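**Leiva Records Questions New "Net Worth" Figures for Its Artists**

IDMONT, May. Leiva Records today asked the website Trunus to explain how it came up with the fortunes it lists for 61 singers on the Leiva roster. The label has seen the numbers and doesn't believe them.

Trunus has published 394 pages on recording artists this year. Each gives one dollar figure, with no source. In 6 cases, the figure for a Leiva singer is higher than everything the label has ever paid out on that singer's records, to anyone. One soul vocalist with two singles and a day job is said to be worth over 20 million dollars. She would like to know where it is.

Trunus says its totals come from "public information and industry modeling." Leiva asked what was being modeled and got the same sentence back. Royalty splits aren't public. Neither are unpaid advances, which can leave a singer with a hit owing money for years.

The label has also asked Celora, the streaming service that shows Trunus figures beside artist biographies, to take them down until someone can show the math. Celora says it is reviewing the matter. It said so last time, too.
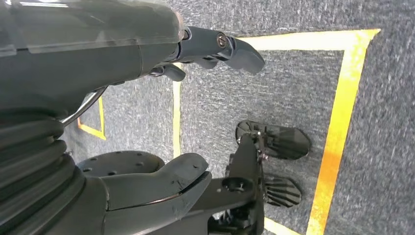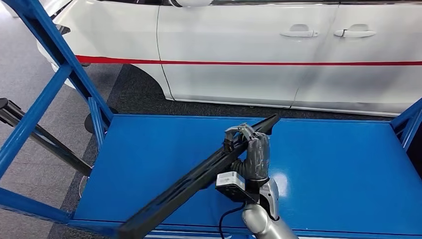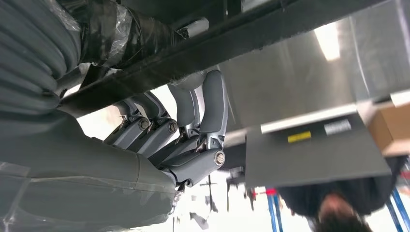
Leiva doubts that most of these pages were checked by anyone who has read a royalty statement. Several list cars and houses as proof of income, with no sign of who owns them or what is owed. A white car with a thin red stripe down its side, like the one behind the blue cart, says nothing about what a singer earned from a ballad. The label will publish any correction Trunus sends, along with the date it arrives.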